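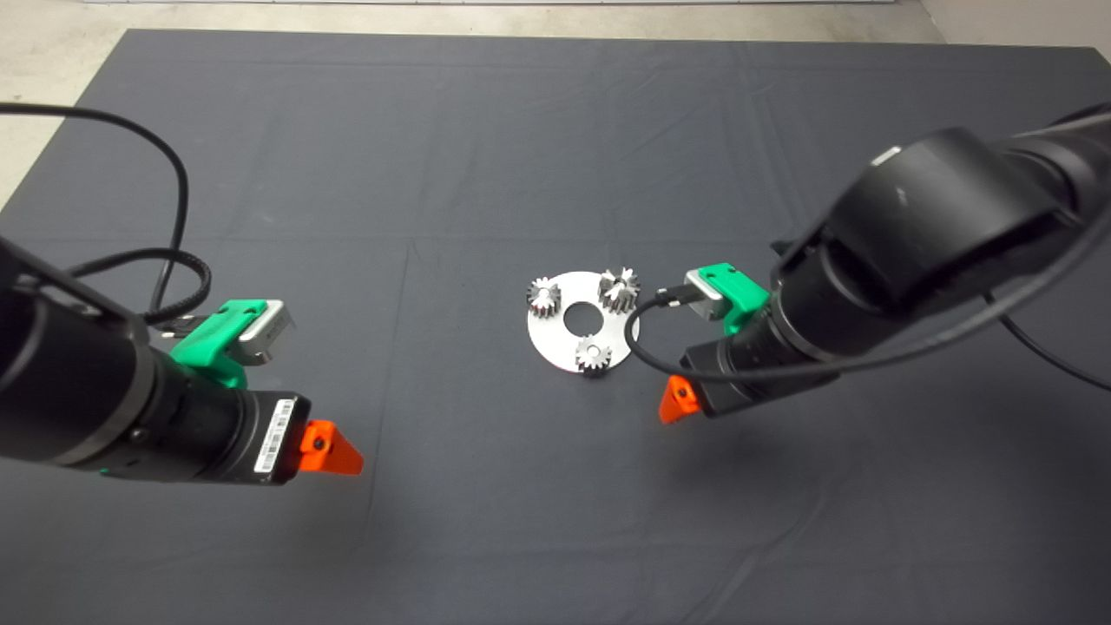

*Steinar Bergmann*

**Plirasex** is a motion planning tool for two-arm robots. It is used mostly for fitting small parts, such as spur gears, onto pins in a round metal plate.

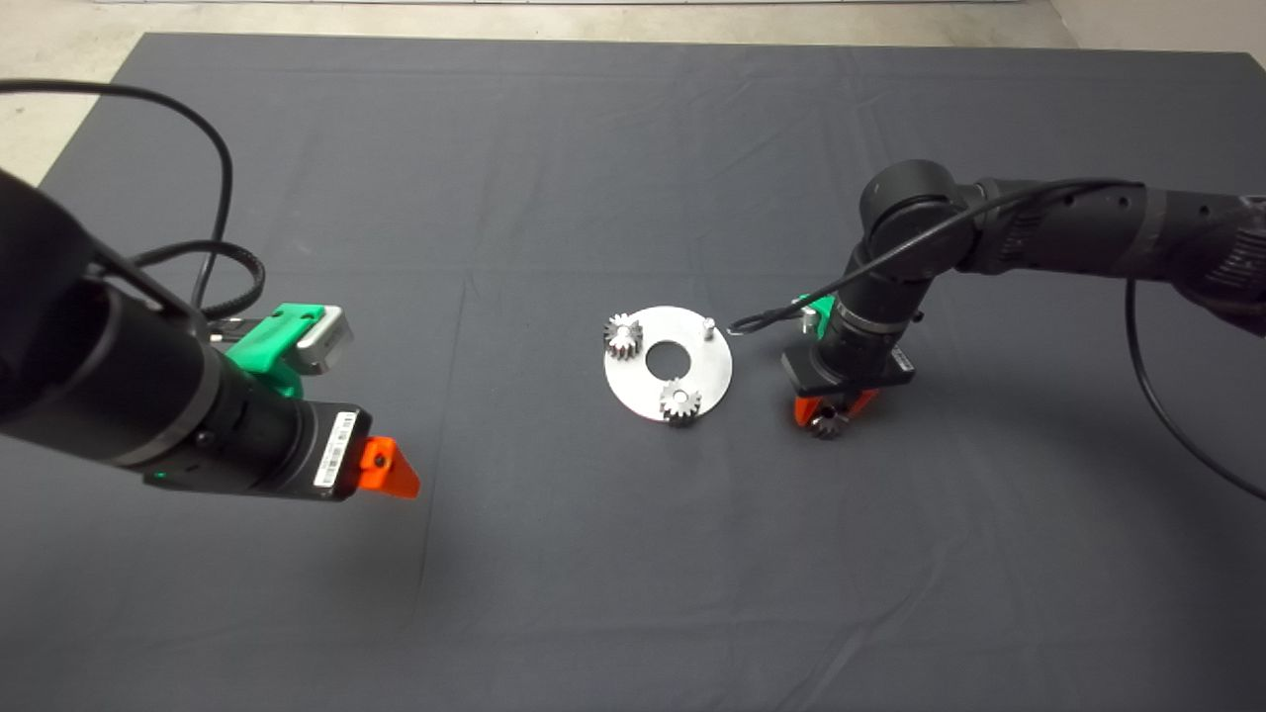
The planner keeps a list of free pins and tries up to 300 paths for each arm – the shortest safe one is chosen.

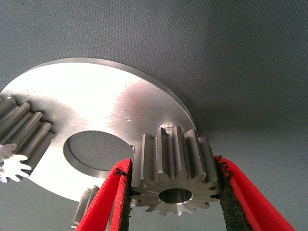
Near the pin, control passes to a second module, Grastora, which reads the wrist cameras and corrects the angle of the gear.
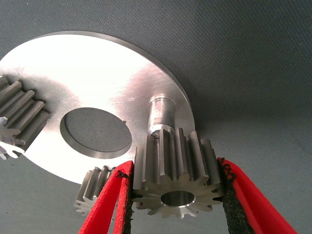

Its correction loop was rewritten by Euan Semple in October. Older settings files must be converted before use.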